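Jeltham Furnished Lets
Progress report to the Thaler Fund
April 21, 2022

Period covered

This report covers the work since our last one in November. It deals with the supported lettings scheme in Jeltham and the first part of the extension to Javgate. A separate sheet with the accounts went to the fund's office earlier this month.

Lettings

We now hold 19 flats on lease, all of them in Jeltham. At the last report two of these were still waiting for gas certificates. Both have since been signed off and let. Turnover has been low over the winter and most tenants have asked to stay on past their first six months. We have agreed to this where the support worker was happy with it, though it does mean fewer flats coming free for people on the list.

The list itself is longer than we would like. We had 234 enquiries in the period, by phone, by email and through the drop-in. A good share of these were from people living outside the area, who we cannot house under the terms of the grant. We pass them on to their own council. It would help us if the wording on the fund's website made the area clearer – we have sent a suggested line to your web team.

Repairs

Damp was the main problem. The ground-floor flats on the canal side had mould behind the wardrobes again, and in four of them we have now fitted new extractor fans and moved the furniture on to inside walls. The landlord paid for the fans. We paid for the redecorating, and this is why the repairs line is over budget for the quarter. We expect it to come back down over the summer.

Boiler breakdowns were fewer than last winter. The contract with Lider has worked well on the whole, with most call-outs answered the next day. There was one long delay over a part in the new year, and the tenant was given two oil-filled heaters and a payment towards the electric. We have asked Lider to keep the commoner parts in their Jeltham store.

Javgate

Progress here is behind plan. We had hoped to have the first flats open by now, but the lease took longer to agree than expected. The sticking point was who pays for the shared stairs and the bin store. That has been settled, with the cost split by floor area, and the lease is with the solicitors for signing.

Support staff for Javgate have been appointed and are working from the Jeltham office until the flats open. They are using the time to meet the local doctors' surgery and the job centre, and to learn the casework system.

Furnishing

All flats are let with a bed, a table and chairs, a sofa, a cooker and a fridge. We changed our way of buying this year. In the past we bought item by item as each flat came up, and paid for delivery every time. We now order in bulk and keep the stock in a rented unit.
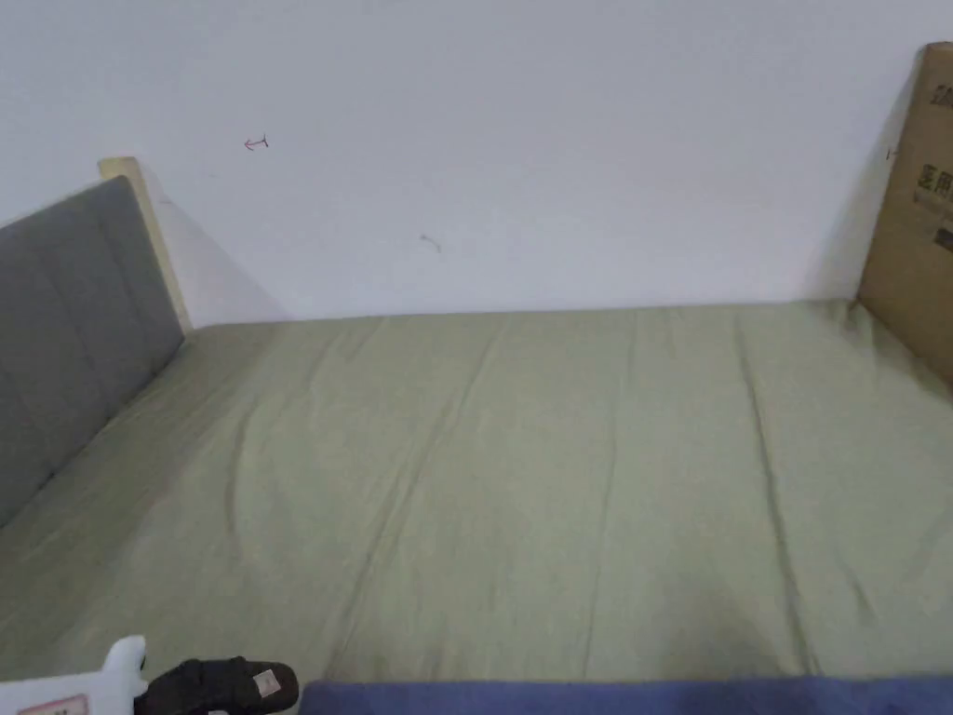 Bedding is still bought locally and given to the tenant to keep. Curtains remain a nuisance, as the windows in the older blocks are odd sizes and ready-made pairs do not fit. We have started using plain roller blinds cut to width, and these have been cheaper than expected.

Some tenants bring their own things and would rather not have ours. We take back what is not wanted and it goes to the next flat.

Spending

Spending is within the grant overall. Repairs are over, as set out above, and salaries are under because the Javgate posts were filled late. We ask the fund to let us carry the unspent salary money into the next quarter. It would go towards the first month's running costs at Javgate – mainly insurance, council tax on empty flats and the broadband connection.

Next steps

Sign the Javgate lease and book the safety checks.
Fit fans in the remaining canal-side flats before the autumn.
Review the rent levels with the landlord.
Send the next report in November, with tenant survey results attached.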